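The Case Against the Bundled Access Code

Most introductory science textbooks are now sold with an access code. The code opens a website holding the homework system, the quizzes, the practice exams and, in many cases, the only complete version of the book. The printed part, where there still is one, has become an accessory to the code. My view is that departments should stop adopting titles on these terms, and that the reasons are mostly technical ones.

I teach a two-semester general chemistry sequence. Over 11 years the course has used three texts from two publishers, Starholm and Strobel. The current adoption is a Starholm title, 700 pages in print, tied to a homework platform called Stilteo. The text is sound. The chapters on equilibrium are better than anything I could write, and the problem sets have few errors. My objections concern the platform and the license attached to it.

The license is the simpler matter. A code is activated once, by one student, and expires at the end of the term or the year. It cannot be resold or lent. A student who fails the first semester in December and repeats it the next fall buys a second code for material already paid for. A student who passes, and wants to look up buffer calculations while taking biochemistry, finds the account closed. A used book has neither problem.

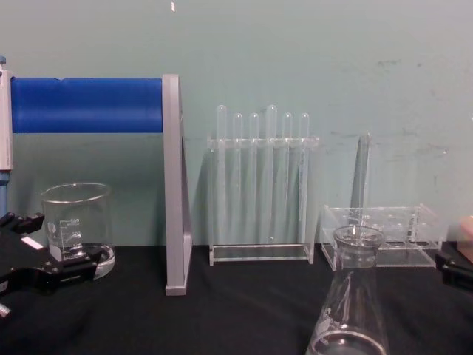
Does a homework platform improve exam scores enough to justify the price?

In my sections the platform made no difference I could detect. When we moved from paper problem sets to Stilteo, I compared final exam results for 421 students, half before the change and half after, using the same question bank. The means were within one point of each other. This was not a controlled study, and I would not publish it. A publisher that claims a large effect should still be able to explain why it does not show up in a comparison of that size.

The second matter is grading. Stilteo checks a final answer against a stored value and a tolerance. It does not read work. A student who sets up a titration problem correctly and drops a factor of 2 gets the same mark as one who guessed. The system then offers a hint, then a second hint, then a nearly identical problem with new numbers. By the third attempt many students have learned the pattern of that item and little else. I see this on exams, where the wording changes and the pattern no longer fits.

The third is stability. Print editions change on a slow cycle, and the changes are listed in the preface. Platform content changes without notice. In February a set of gas law items I had assigned for years was replaced with new ones that used different units from the chapter. The old set could not be restored. Support told me the update applied to all courses.

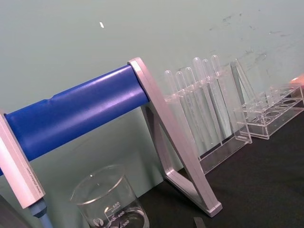
Publishers answer that the bundle costs less than the hardcover did, and for a single new copy this is correct. The comparison leaves out the used copy, the library copy, and the older edition shared by two roommates. Those were the prices many students paid in practice, and the code removes all of them – by design, as far as I can tell.

There are workable alternatives. Rultard, a smaller press, sells a paperback general chemistry text with a separate problem book and a full answer key for instructors. No account is required. Its thermodynamics chapter is thin and the index is poor, so I would supplement both. A department could also keep the text it has, order it without the code, and write its own problem sets. Ours has enough old exam questions to cover most of a year.

The cost of either route falls on the faculty. Paper homework has to be graded by a person, and grading hours have to come from somewhere in the budget. I would assign fewer problems, grade them fully, and post worked solutions the same evening. Five problems read by a teaching assistant tell me more about a section than forty scored by tolerance.

If a department does stay with a platform, it should ask for three terms in writing: access for as long as the student is enrolled, a frozen item bank for each academic year, and a copy of the text that opens without a login. Strobel agreed to the first of these when we asked. Starholm has not yet replied to any of them, and our adoption form is due before the spring schedule is set.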